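Dumen (redemption system)

Dumen is a ticketless redemption system for amusement arcades, sold by the firm Tullitz. It replaces paper tickets with a points balance held on a player card. The maker describes it as a complete answer to long counter lines, a claim that has not been tested outside its own sites.

History

Tullitz was started by Willy Visser and Thitima Limsakul, who had both worked on coin pushers. An early version, called Roltilach, was tried in two arcades and dropped after players complained that balances went missing. The company has blamed card readers. Rhys Whitcombe, who ran one of the arcades, blamed the software. Dumen followed in October of the next year and is said to share little code with Roltilach, although the menus are nearly the same.

Operation

Players tap a card at each game and spend points at a kiosk or a staffed counter. Points expire after 15 months by default. Operators may change this, but few are known to have done so.

Claims and criticism

Sales material promises a rise in repeat visits of up to 11 percent. The figure comes from three arcades, all owned by the same operator, and no comparison sites were used. Trade writer Nerys Watkins called it "a number looking for a study." Sohail Kakakhel, a prize buyer, has argued that card balances make it harder for children to see what a prize costs. Tullitz disputes this and has published nothing to support its side.

Whether the system saves on labor is also unclear, as the kiosks still have to be restocked by hand.

See also

Bunnag (prize counter software)
Redemption game
Ticket eater

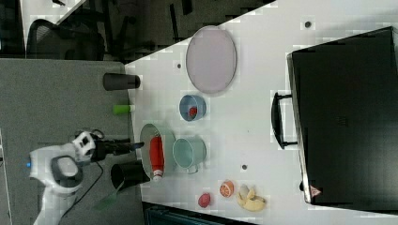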